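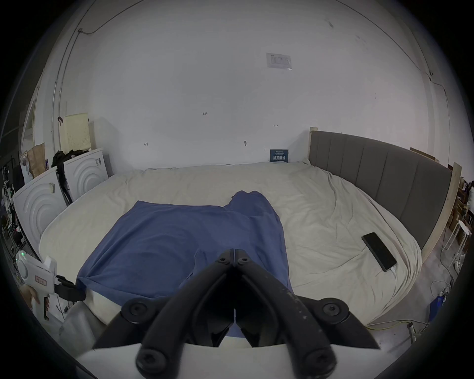

bed with the cream sheet, blue thing on it

Re: [Degefa] cat peeing on bed again, UTI or behavior??

Hi all,

Quick one before I have to run, sorry for the fragments. Long time reader, don't post much. Quoting the part I'm answering:

> Our girl is 9, spayed, indoor only. Last month she started going
> on the bed. Never on the floor, never on the couch, just the bed
> and sometimes clothes left on it. Vet did a urine test and it
> came back clean, so they said "behavioral" and sent us home
> with a leaflet. She uses her box fine the rest of the time. I'm
> washing sheets every day and losing my mind. We moved to
> Tivville in the spring, could it still be that? She seems happy
> otherwise, eats well, sleeps on my head like always.
>
> Has anybody had this with a clean test? What did you do?

Yes. Had this with my old tabby, same age more or less, and also a clean first test. So please don't take one clean sample as the end of it. Ask how the sample was taken and if they cultured it, or just did the dipstick. Ours was a dipstick. The culture was clean as well, but then they did an ultrasound and there was sludge and one small stone. Bill was $2124 all in, with the food and the recheck, and I about fell over, but at least we knew what it was.

Things I'd ask for, if they haven't done it:

- urine culture
- ultrasound or x-ray of the bladder
- bloods, kidneys and thyroid especially at her age
- somebody to feel her back and hips. Sore cats pick soft places, and a high sided box is no fun with bad hips

If she strains, or goes in and out of the box with nothing to show, or there's blood, don't wait for an answer from this list. Call the vet. Males are the real emergency but I wouldn't sit on it with a female either.

Now if all that comes back fine and it really is stress. Spring move, started last month... could be. Mine was fine for ages after we came to Cavthorpe and then a tomcat started sitting on the porch at night and it all went to pot. Check your windows after dark. Is there a cat out there looking in? We taped paper over the bottom of the back door, looked awful, helped a lot.

Boxes. How many do you have? We had one and went to 2, different rooms, and not side by side (side by side is one box as far as the cat cares). No lid. Unscented litter, the fine kind. I'd bought the Gudov pellets because they were on sale and she'd use them but she never really liked them, she would perch on the rim. Should of noticed that sooner.

The bed itself. Regular detergent doesn't get the smell out for a cat, even when you can't smell a thing. Enzyme cleaner, soak it, let it air dry, then wash. Skip the dryer until you're sure. Don't use anything with ammonia. And get a waterproof cover on the mattress tonight, if it has gone into the mattress you will be chasing this forever. Keep the bedroom door shut in the day if you can. And no laundry on the bed! Clothes seem to be a magnet, they smell like you.

Don't scold her. You know that I'm sure, but my sister in law does the spray bottle thing and that cat now pees behind the TV instead.

Food — more water in it, whatever else you do. Wet food, or warm water stirred into what she has. A fountain if she's a fountain cat. Mine ignored hers for 59 dollars' worth and drinks from the dog's bowl.

I kept a log on the fridge, time and place and what was going on in the house. Felt silly but the vet actualy read it, and it's how we worked out that it was nearly always between 5 and 7 in the morning, when the tom came by.

It took 2 months before I trusted her with the bedroom again. She had one slip after that, when we had guests, and then none.

Does anyone know if the daytime clinic in Cavthorpe still does ultrasound? They did ours but I heard the machine went over to the Tivville office. Would save the poster a drive if so. Also somebody had a recipe for the baking soda presoak, was in the archive but the search is broken for me again.

Gotta go, dog's at the door. Post back with what the vet says about the culture

(sorry for typos, on the phone)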